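House rules for two arms on one table?

TrenanceTinker
December 1, 2020

We're writing a rule sheet for two-arm produce jobs at the Trenance workshop. I've got 3 rules so far and they all feel vague. What do you put in yours?
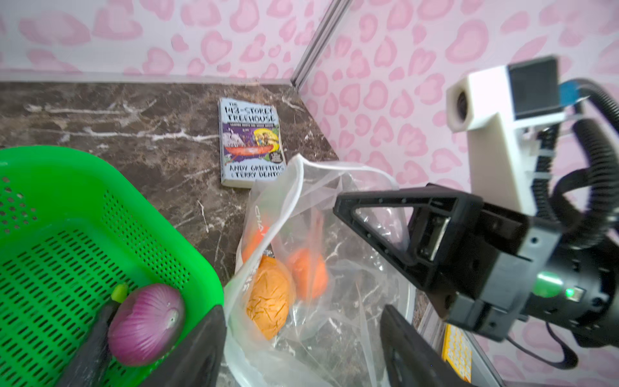 Replies

imhof_bench

Give each arm its own zone and write down who yields in the shared part. Ours goes basket to one arm, bag to the other - the arm carrying something has right of way.

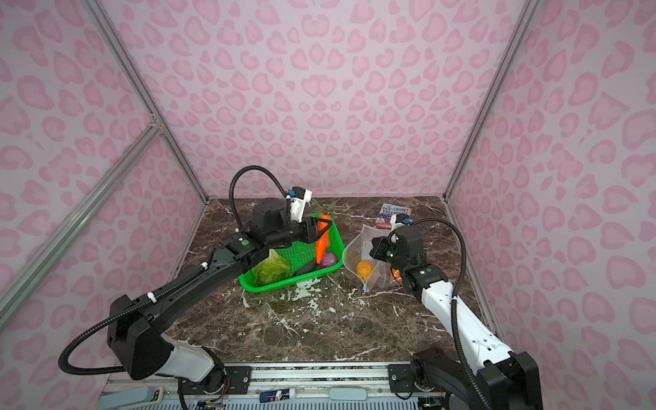
GramvilleGreens

Agree on zones, but set a speed cap too! We run at 70 percent whenever both grippers are near the same item, and hands stay out until both arms are parked.

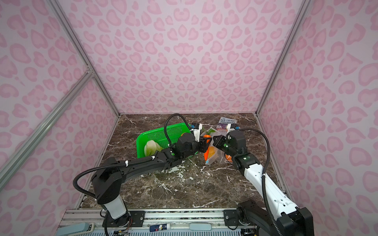
Oh, and log every stop. We had 246 by October and the log is how we fixed our bag rule - grip the rim, lift slow, check for snags.
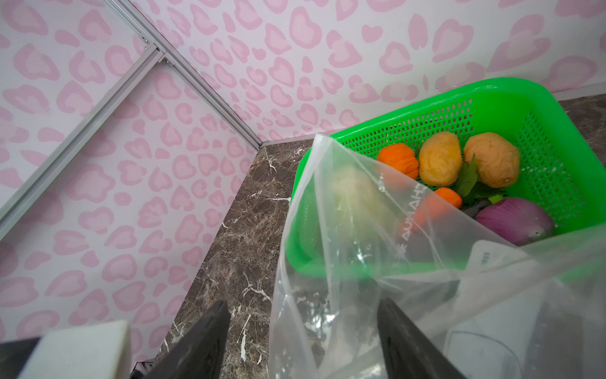

Related threads

Where should the stop button go?
Cable checks before each shift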